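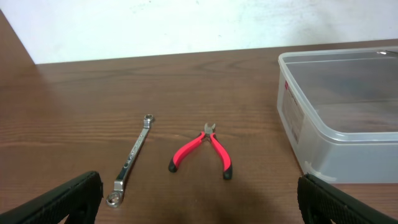
Swapping the brake pads on a regular rim-brake bike is a great first repair, and I still do mine at home every May before the riding gets serious. You don't need a fancy stand or a wall of tools. An offset ring spanner, some small cutting pliers like the red and black ones, a clear plastic box so the little washers don't wander off, and you're pretty much set (okay, plus a hex key, for most newer pads).

Start by opening the brake release and popping the wheel out. Take a good look at how the washers are stacked on the old pad before you undo anything! The thick one and the thin one go in a certain order, and I once rode all the way to Mostby with them swapped, squealing at every stop sign. Now loosen the nut and slide the old pad out.

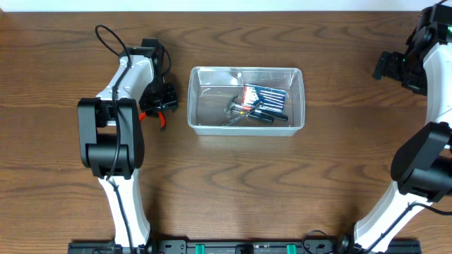 Next, put the new pad in with the washers in the same order and just snug the nut, so you can still nudge things. Wheel back in, release closed. Squeeze the lever and hold it. The pad should land flat on the rim, never on the tire. I tip the front edge in a hair, which keeps mine quiet, then tighten up while still holding the lever.

If the cable has a frayed end, snip it clean and crimp on a new cap. My last set of pads did up to 400 miles, but I live at the bottom of Mimbridge hill and I drag my brakes like crazy.

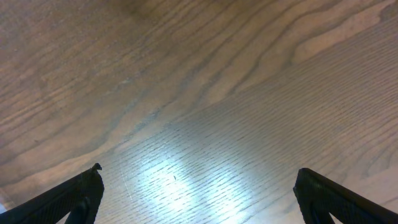 Vitória Mendes wrote in to say she slips a folded business card under the back of the pad while she tightens it, then pulls it out, and gets the same angle every time. I tried it on my rear wheel and I'm sold. Do the other side, spin the wheel, and test the brakes on a flat street first.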